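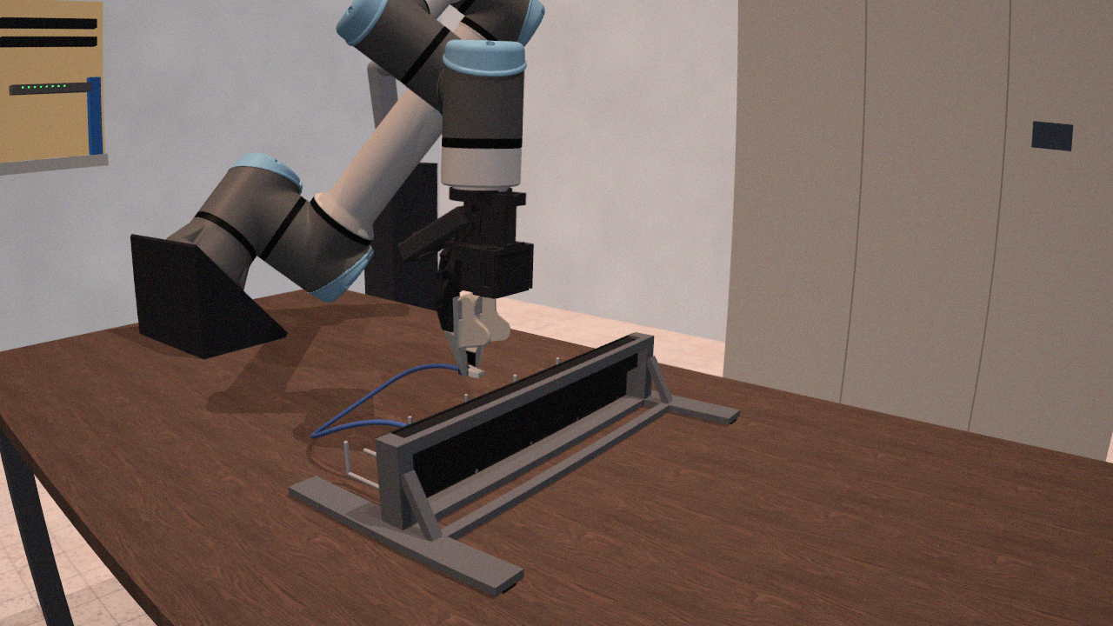
3.2 Position of the goalkeeper at penalty corners

The reach of a hockey goalkeeper depends first on where the feet are placed when the ball is stopped at the top of the circle. We coded 708 penalty corners from the Jestberg and Atside leagues, and in 519 of them the goalkeeper had both feet set before the shot. In this position the reach can be treated as that of a jointed arm on a fixed base, like the one in Figure 1, which extends over the table from its mount at the left. When the feet still move, this simple model is not valid, and we follow the correction given by Gulyás. The remaining corners were therefore coded separately.
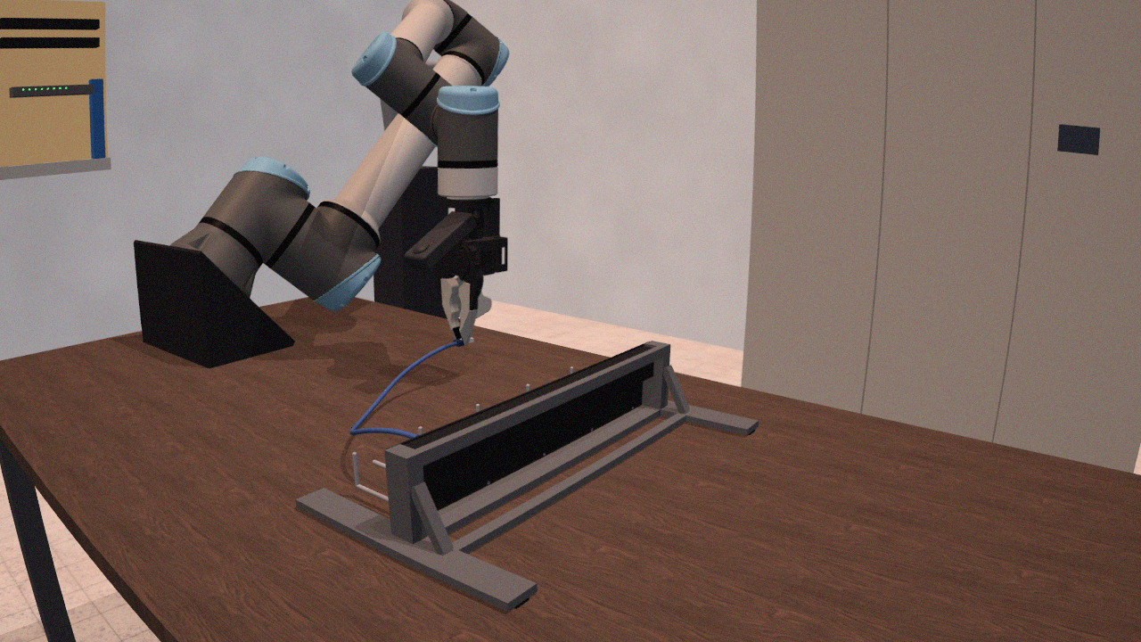

Does an early set position reduce the number of goals? In our data it did so only for direct shots. For shots with a deflection near the post, we found no clear difference between the two groups. A similar result was reported for the Birnis youth teams, although their sample had only 200 corners and did not include matches played after March.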